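Kategorie: Forschung > Haushalt & Konsum
26. Juli 2022 | Redaktion Stodix
Drucken | Per E-Mail senden

3.2 Nutzung von Mehrwegbechern in Betriebskantinen

Die Erhebung fand im April in den Kantinen der Standorte Hekthorpe und Marras statt. Befragt wurden 153 Beschäftigte, die an mindestens 4 Tagen pro Woche dort essen. Im Erhebungszeitraum von 30 Tagen wurden 1124 Ausleihen erfasst. In Marras lag die Rückgabequote höher als in Hekthorpe, wo die Rückgabestelle ein Stockwerk über dem Speisesaal liegt. Farbige Becher wurden dabei seltener mit privatem Geschirr verwechselt als weiße (zur Form vgl. Abb. 2). 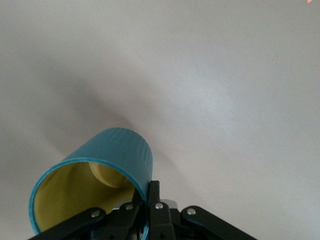 Abb. 2: Zylindrischer Becher in Blaugrün, liegend.

Als Grund für eine verspätete Rückgabe nannten die Befragten vor allem den Weg zur Annahmestelle. Das Pfand spielte eine geringere Rolle - auch bei denjenigen, die es als zu hoch einstuften. Ein Vergleich mit dem Pfandsystem Stilano war nur eingeschränkt möglich, da dort Verluste erst zum Quartalsende gebucht werden. Die Angaben zu Schwund und Bruch werden deshalb in Abschnitt 3.3 getrennt ausgewiesen.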